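Galtden Bench 3 - two-arm teaching station

Show it the job by hand, or drive it from across the room. Bench 3 records either way, same file format, no code. Arms, wrist cameras, table camera and frame ship on one pallet.

Teach by hand: press the release, the arm goes slack, you move it. Teach by remote: hold the Hoker leader grips and the arms copy you. Most shops start by hand and switch to remote once both arms have to work together - candy bags into a basket, say.
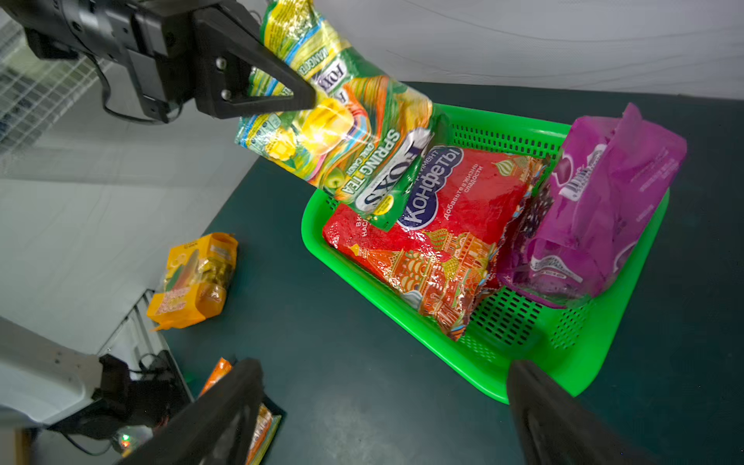

Force feedback on the grips is adjustable in 3 steps. Start low. Slippery film wrappers need less squeeze than you think, and operators tend to overdo it the first day. Bad take? Tap the left pedal, it's gone, go agian.

Storage is 300 hours of takes on the built-in drive. Export over network or USB. Flilivitz trainer software included, one seat.

Both arms bolt to the front of the table, so you get the full back half for baskets, trays, bowls, whatever your task needs.

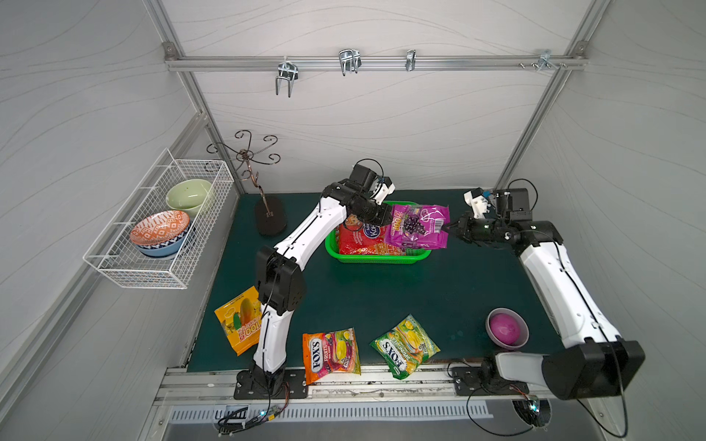
What's in the box

Two arms with grippers
Wrist cameras, fitted
Table camera
Hoker leader grips, pair
Foot pedals
Huttunen power supply, cables

Wrist view

Each camera rides with its gripper so both fingers stay in view. Check it before every session, brackets can work loose in shipping. 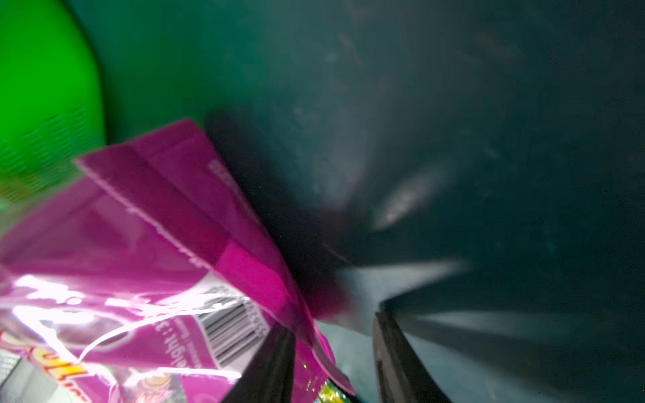
Wrist camera, magenta bag at the fingers.

Part no. 606. Price 2,877 per month on lease, purchase on request. Lead time is longer in December - order early. Spare finger pads sold seperately.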